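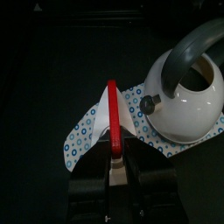 When does the new district map for Terthorpe take effect?
The new boundaries apply from 7th May, when the election office opens candidate registration under the revised map.

TERTHORPE: The election office has published the final version of its district map, reducing the number of council seats from 27 to 16. The change follows a law passed in February that set a minimum number of registered voters for each seat.

Cultau and Mikero, which elected separate members under the old map, are merged into a single district. Tudose keeps its seat but gains 154 voters from addresses along its northern boundary.

Lenuța Pană, the registrar, said polling places would be assigned by street address and printed on each voter's card. Cards issued under the old map are no longer valid for voting.

The office received written objections from two parties during the review period. Both concerned the Cultau merger and both were rejected. An appeal may be filed with the regional court by any party that submits 1000 signatures from registered voters.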